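2024-04-28, workshop notebook, Jikari park

Continued from the last page. The buyer's side has asked for the condition list of everything that stays on the land when the sale goes through, so today I finished the train shed and began with the campground.

Train shed

The small locomotive (the Mavel) runs, but I would not sign for the brakes yet. The rear blocks are worn on one side only, so I think the hanger is bent. I took it out and it is now in the vice. The two open carriages are fine except for the floor boards. The closed one has rust under the door, and I wrote it on the list as "repair before use". Pimentel has sent a price for new wheels: 575 for each pair, without transport. It is more than I expected. I will ask if they can turn the old ones instead.

Track: I walked the full loop with the gauge. It is too wide in 4 places, all in the curve behind the ticket house. There are roughly 200 sleepers in that part and many of them are soft. Whoever buys the park should know this, so I wrote it down plainly.

Small parts still need sorting. I keep the good bolts separate from the ones we will throw away, please do not mix them again.

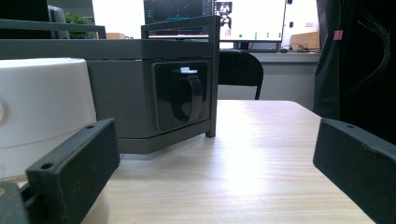 Campground

Water: the tap posts near the entrance all work. The far row is still closed from winter and I did not open it, because the drain valve is missing its handle. I ordered one from Prornodov, and it should come in the first part of May.

Electricity: not checked. I am not allowed to open the main cabinet alone.

Wash house: one boiler works. The other one starts and then stops after a short time. It could be the sensor, or the gas pressure. I have to look in the old notebook, I remember that we had the same fault before.

Still open
Hanger: straighten or make new?
Keys for the pump room (three on the ring, none of them fits)
Ask the office if the painted signs are part of the sale. On my list they are, on theirs they are not.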